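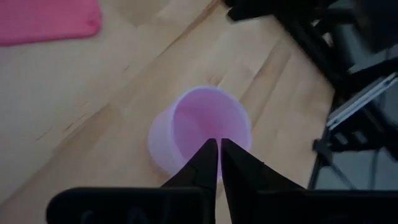

沃尔坎·卡拉贾认为,观众走近机器人时最先问起的多半是速度,而对日常环境中的操作任务来说,更值得关注的是机器人在没有把握时如何处理。他在福伍德(Forwood)自动化中心开放日的交流环节提出,公开演示应当让公众完整看到机器人接近物体、调整姿态、抓取失败和重新尝试的过程,演示单位不宜只挑选顺利的片段。

福伍德自动化中心2019年7月6日在塞特布里奇(Setbridge)园区举行年度公众开放日,以“看得见的操作”为主题,面向市民、在校学生及周边企业开放机器人操作实验区、末端执行器装配间和数据标注室。据中心综合办公室统计,当天入园参观1,270人次。因实验区面积有限,观众须按预约时段分批进入,每批至多82人。

开放日上午的开幕环节较为简短。中心方面介绍了过去一年的工作安排,说明了参观路线和安全事项,随后即引导首批观众进入实验区。与往年相比,本次活动取消了主楼大厅的静态展板,将原有场地改作候场和提问区,观众在等候期间可以直接向工程人员了解设备情况。中心表示,作出这一调整,是参考了上一年度观众意见表中较为集中的建议。

实验区的主要演示内容为日用物品的抓取与放置。操作人员在木质台面上摆放塑料杯等常见物品,由装有双指夹爪的机器人完成接近、对准、夹持、移动和放回等动作。夹爪附近装有小型相机,所得画面同步传送至候场区的屏幕,观众可以从夹爪的视角观看操作过程。讲解人员在每项任务开始前说明目标,任务结束后说明结果,其间尽量不打断设备运行。

杯子类物品在当天的讲解中占用时间最长。工程人员介绍,薄壁塑料杯重量轻、易变形,半透明的杯壁又会使光线透过或反射,给视觉系统判断杯口和杯壁的位置带来困难。同一只杯子,在上午和下午不同的自然光条件下,系统给出的边缘估计可能存在差异。对于直立的杯子,夹爪既可以从外侧夹住杯身,也可以将一指伸入杯口、夹住杯沿。前一种方式对夹爪张开的宽度有要求,后一种方式对指尖与杯沿的相对位置要求较高,位置稍有偏差,就可能将杯子推倒或推离原位。

在下午的一场演示中,系统曾连续2次未能夹稳杯沿,杯子倒在台面上。现场操作人员没有立即更换任务,而是暂停设备,将杯子扶正后重新开始,并向观众解释了系统记录中显示的偏差方向。该任务随后完成。中心方面表示,各场演示均未预先剪辑,也未设置备用录像,出现失败时按照日常实验流程处理,失败记录与成功记录一并保存。

数据标注室首次列入公众参观路线。标注人员向观众展示了一段操作记录从采集到入库的主要步骤,包括画面检查、动作分段、结果判定和复核。据介绍,该中心与亚尔琴卡亚(Yalçınkaya)实验室合作整理的桌面操作记录目前已有800段通过复核,内容涉及杯具、布料、小型容器等物品。双方约定,复核工作由未参与该段采集的人员承担,两次判定结果不一致的,退回重新查看,不以任何一方的意见直接定案。

有观众在标注室询问,画面较暗或者夹爪遮住物体时应当如何标注。标注人员答复,凡是画面中无法确认的内容,一律标为“不确定”,不得依据前后经验推测。例如,夹爪遮挡了杯沿的一部分,标注时只记录可见部分的位置,对接触与否不作判断。该人员同时表示,这一规定会降低标注速度,也会使部分记录暂时无法使用,但在后续训练和检验中可以减少错误来源。

末端执行器装配间的参观以实物讲解为主。工作人员拆开一副夹爪,介绍了传动部件、指尖和外壳的装配顺序,以及更换指尖后需要进行的校准步骤。观众可在工作人员指导下用手推动未通电的夹爪,感受两指开合时的阻力。按照中心规定,已通电设备一律不允许观众触碰,装配间内的通电演示由工作人员在隔离线内进行。

针对指尖形状的选择,装配间负责讲解的工程人员作了进一步说明。较窄的指尖便于进入杯口、缝隙等狭小位置,但与物体接触的面积较小,夹持光滑物品时容易滑脱;较宽的指尖夹持较稳,在物品密集摆放时则容易碰到旁边的东西。中心目前没有采用统一规格,各项目组根据任务提出申请,由装配间登记后发放。更换过的夹爪在完成校准之前,不得用于正式采集。

下午的交流环节在主楼一层会议室举行,由里德万·卢比斯主持。卢比斯在发言中介绍了中心现阶段的研究安排。他表示,桌面操作看似简单,涉及的问题却比较集中,包括物体识别、受力控制、遮挡处理和失败后的恢复。中心希望首先在条件清楚、可以重复的台面环境中把这些问题梳理明白,再逐步扩展到厨房、仓储分拣等更为复杂的场合。对于何时能够进入家庭使用,卢比斯没有给出时间表,他表示中心尚不具备作出这类承诺的依据。

卡拉贾在随后的发言中对演示方式提出了具体意见。他建议,今后的开放日可以在任务开始前请观众自行指定杯子的摆放位置和朝向,使演示更接近实际使用条件;同时应当在屏幕上标明系统当时的判断,让观众了解机器人为何停下、为何改变路线。他还提出,讲解中使用“学会”“理解”等词语时应当谨慎,最好说明系统在何种条件下完成过何种任务,以免公众对设备能力产生过高或过低的估计。

卢比斯对上述意见作出回应。他表示,由观众指定摆放位置在技术上可以实现,但须划定允许摆放的范围,并对物品掉落和设备急停作出预案,中心将在下一次公开演示前完成评估。关于屏幕显示内容,现有软件能够输出系统对物体位置的估计,只是界面为研究人员设计,观众阅读较为困难,需要另行制作简化版本。关于讲解用语,中心将对讲解材料进行一次统一修订。

来自奥尔索普(Ollthorpe)职业技术学校的师生参加了当天的交流。带队教师提出,学校实训课程目前以工业机械臂的固定轨迹编程为主,学生对依靠视觉反馈的操作接触较少,希望中心能够提供难度适中的实训题目。中心培训部门表示,可先从杯子的定位和放置入手,由学生自行布置光照和背景,比较不同条件下的识别结果,再过渡到夹持动作。双方将就课时、设备使用和安全培训等事项继续商谈。

一名学生询问,为何不在台面上使用固定的托架,把杯子放在已知位置,从而省去视觉判断。工程人员答复,固定托架在生产线上是常用且可靠的办法,只要物品种类和位置不变,通常应当优先采用。中心研究的是位置事先未知、物品经常更换的情形,在这种情形下,为每一种物品制作托架并不现实。该人员补充说,两种方法各有适用范围,学生在实训中都应当掌握。

也有市民关心操作设备对就业的影响。卢比斯表示,中心的工作以方法研究为主,尚未与任何企业就具体岗位的替代开展合作,对就业问题不宜代替相关部门作出判断。他同时介绍,标注、复核和设备维护等工作目前均由专职人员承担,随着记录数量增加,中心计划增设标注岗位,并为新进人员安排岗前培训。

安全管理方面,园区在实验区四周设置了隔离线,每台运行中的设备均配有专人看守急停按钮。入园观众须在入口处听取安全说明,未成年人须由成年人陪同。活动期间,园区未接到人员受伤或设备损坏的报告。因候场区一度较为拥挤,中心在午后调整了入场间隔,并在主楼东侧增开了一个出口。

中心综合办公室表示,当天收集的书面意见将按设备演示、讲解内容、参观秩序分类整理,由相关部门分别答复。对于未能在现场得到解答的技术问题,提问者可凭登记的联系方式收到书面回复。部分观众反映的屏幕字体偏小、候场区座位不足等问题,已转交后勤部门处理。

根据中心的年度安排,下一次公开演示将于10月举行,地点仍为塞特布里奇园区,内容拟增加布料折叠以及杯具与布料混合摆放条件下的抓取任务。届时将视评估结果,决定是否开放由观众指定物品位置的环节。参观仍实行预约制,具体时段和报名方式由中心另行公告。学校及企业团体如需集体参观,应提前向中心综合办公室提交书面申请,注明人数、参观目的及带队人员姓名。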